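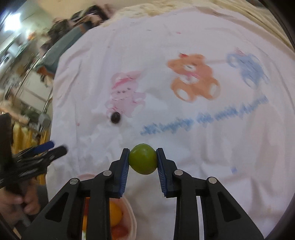
Household Textiles, Part Two
Handout 6: Fruit on printed bed linen

March 17, 2024
By Nadine Bataineh, Skollholm

Print this page | E-mail this page

6.1 Scope

These notes cover marks left by whole and cut fruit on white bedding with a printed design. Plain dyed sheets were dealt with in Handout 5. Blood, milk and medicines come later and need a different order of treatment.

White ground with a coloured print is a difficult combination. Treatment that clears the ground may attack the print, and treatment mild enough for any print may leave a shadow on the ground. The work is mostly a matter of deciding which of the two is at risk at a given spot.

6.2 Reading the cloth

Before any liquid is applied, establish three things: the fibre, the type of print and the position of the mark in relation to the print. The first is normally on the care label. If the label has been cut out, treat the cloth as a cotton and polyester mix and keep to 30 degrees.

Prints on children's and novelty bedding fall into two groups for our purposes.

Pigment print. The colour sits on the surface, held by a binder. The printed area often feels slightly stiffer than the ground. It fades by abrasion, first at folds and along the top edge where the sheet is handled. Solvents can soften the binder.

Reactive print. The dye is bonded to the cotton. There is little or no difference in feel. It stands up well to rubbing but can be stripped by chlorine bleach.

The bedding at the head of this handout shows why position matters. An orange teddy bear with a small red bow, a pink bunny and a blue bear are spread over a white ground, with a line of blue cursive text running at a slant. A mark in the open white can be worked freely. A mark touching the lettering can't, as thin strokes lose their edge long before a solid figure shows any change. Pale pink and faded blue are also easily confused with the remains of a berry stain. Compare with the same motif elsewhere on the cloth before deciding that a tint is foreign to it.

6.3 The fruit

Small dark fruit (blueberry, black grape). The colour is held mainly in the skin. An intact fruit resting on the cloth normally leaves nothing. A crushed one releases anthocyanins, which are red in acid, purple near neutral and blue to greenish in alkali. Soap is alkaline, and a fresh purple mark may therefore turn blue when soap is put on it. The change of colour is no sign of removal.

Green citrus. The juice is nearly colourless and often overlooked. It contains sugar and citric acid. Left to dry and then ironed, it can show as a yellow or light brown patch. The peel carries oil, released when it is squeezed hard, and the oil needs detergent where the juice needs only water.

Plums, green or yellow. Little colour in the flesh, a good deal of sugar, and tannins, chiefly in the skin. Marks are faint at first and brown on standing. Don't use bar soap on a fresh tannin mark; use liquid detergent.

Tomato. Red colour carried in an oily form, with solids. Lift the solids first with the back of a knife. Traces left after washing will often fade in daylight.

6.4 Order of work

1. Remove the fruit by lifting it straight up. Rolling or dragging it extends the mark.
2. Put a folded white cloth underneath the damaged area. On a fitted sheet this means freeing one corner.
3. Blot from the outside of the mark inwards.
4. Flush with cold water from the reverse side.
5. Apply diluted liquid detergent. Test it first on a printed area inside the hem, pressing with white cotton and looking for transfer.
6. Rinse and inspect in daylight. Creases throw shadows that look like stains, so pull the cloth flat.
7. If colour remains on the white ground, soak in oxygen bleach at 30 degrees, provided the label allows bleach of this kind. Soak the whole article. A partial soak may leave a tide line.
8. Wash as labelled. Do not tumble dry or iron until the mark has gone.

Step 5 is the one most often left out in practical sessions. Marks will be deducted.

6.5 Rubbing trial

In February the Hulme group put 13 offcuts of Wovero printed cotton through a dry rubbing trial. All were pigment prints on white. Each offcut received up to 2,000 rubs with undyed cotton under constant load and was compared with an unrubbed piece under the same lamp. Solid figures kept an acceptable appearance at 900 rubs. Lettering did not; the edges of the strokes were visibly broken by then on most pieces. The group didn't test wet, and the results shouldn't be quoted for wet cleaning.

The Gronau offcuts are reactive prints and will be used for the comparison. Students who haven't signed for a set should do so before the next practical.

6.6 Terms

Ground: the unprinted area of the cloth.
Crocking: transfer of colour by rubbing.
Tide line: a ring left where a wetted area dries at its edge.
Transfer: colour found on the test cloth after pressing.

6.7 Written work

Choose a printed sheet or duvet cover from home. Record the fibre, the probable type of print and your grounds for saying so. Draw the repeat to scale and shade the parts where you would not rub. Then write a treatment plan for one berry mark on the ground and one plum mark crossing the edge of a motif, giving the point at which you would stop. One side of paper, diagrams on the reverse.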